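The Bin Shift

My grandmother's blocks were maple, and she kept them in a pillowcase. I mention this because on my first night at Koval they sat me down next to a bin of blocks and told me to write down what I saw, and I thought, well, I've been training for this since I was four.

I got the job through Orest Tkachenko, who rents the other half of my duplex and hears everything through the wall. He'd heard me on the phone with the bank. The next morning he knocked with a coffee in each hand and said they needed a body on nights, somebody patient, and did I mind being bored? I said I'd been married eleven years. He laughed harder than I wanted him to.

Koval is out past the Pilholm exit, in a long low building that used to sell carpet. You can still smell it when the heat kicks on. I had a stool, a clipboard, a space heater that worked on one side, and a form with 22 lines to a page. Time, color, dropped or not dropped, remarks. Hardly anybody used remarks. I went back through the old binders once and found "sneezed" and "vending machine ate my dollar" and then page after page of nothing, just little check marks leaning to the right.

I used remarks. I couldn't help it! By the second week I was writing whole sentences in there, squeezed up small. Red got away and went down the slope. Green standing on its end like it's waiting for a bus. Two reds leaning on each other, would not be parted. I figured no one read the forms, and I was up all night with four walls and my own head, and a person has to put it somewhere.

The bin itself was bigger than you'd think it needed to be. Sloped sides, flat bottom, scratched all over like the floor of a pickup. My sister asked what I did out there and I told her I watched blocks, and she said what kind of blocks, and I said red and green. There was a long pause. She said, "Are you eating?"

I was eating fine. I was eating sandwiches at three in the morning with my feet on a half-warm heater, and I was — I'll say it — pretty happy. After the divorce everything I looked at had a story stuck to it. The kettle, the good towels, the dent in the hallway from moving the couch. A red block didn't have anything stuck to it. You looked at it and it was red, and you put a check mark.
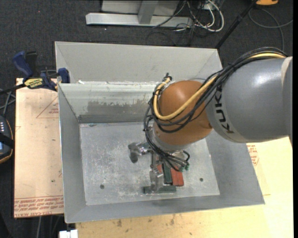
Denise wanted to know if they were at least different sizes. She'd taken to calling on my break, and she had gotten interested in spite of herself, and now she had opinions. She thought they ought to throw in a blue. She thought green and red was too much like Christmas and would get on a person's nerves by February. I told her I'd put it in remarks.

And I did. "Sister suggests blue." Line nine, or maybe ten.

That was the same page that came back to me. I'd never had a page come back. It was clipped to my stool when I got in, and next to my line somebody had written in very neat pencil: "Blue is at Oltow. Not our department." That was all. No name.

I took it next door in the morning and banged on Orest's wall until he came out in his socks. He held it up to the porch light and turned it over, as if there'd be more on the back. He said Oltow was the other building, up the county road, and he'd never met a soul who worked there. He said, "You've been writing them letters?"

"I've been filling out the form."

"You've been writing them letters," he said, and handed it back.

So the next night I wrote, "Does blue stack?" and went home and didn't sleep. When I came in, there it was in pencil. "Poorly. Slides off yellow."

They had yellow!

I don't know how to explain what this did for me. I started getting to work early. I bought a decent pen at the drugstore. I wrote that our greens liked to lie down and our reds liked to stand up, and Pencil wrote that at Oltow it was the other way around with the yellows, and that they'd had 407 of them in one delivery and all in one bag. I wrote about the pillowcase. I wrote that my grandmother would build a barn with the maple blocks and leave one wall off so you could get your hand in and feed the cow, the cow being a salt shaker. It took me six lines. The next night there was no answer, and I thought, well, there you go, you told a stranger about the salt shaker.

The night after that there was a whole sheet. Pencil had drawn a barn. It had one wall off and a lot of thought had gone into the roof, and underneath it said, "Ours was a pepper mill. It was a horse."

Denise said marry him. I said I didn't know it was a him. Denise said she didn't see what difference that made at our age.

On 8 Dec 2019 they posted a notice by the time clock that the Oltow people were moving over to us while their roof got fixed. Eight new names on the schedule, and not one of them in pencil. Orest read it over my shoulder and hummed something all the way out to the parking lot, and I could've shoved him in a snowbank.

I wore the green sweater. I changed into the red one in the car, then back again, which is no easy thing behind a steering wheel in a coat. When I got inside, there was a second stool next to mine, pulled up to the good side of the heater. On the seat somebody had left a clipboard and a pepper mill.

I sat down on my own stool and got out my pen, and listened to the boots coming down the hall.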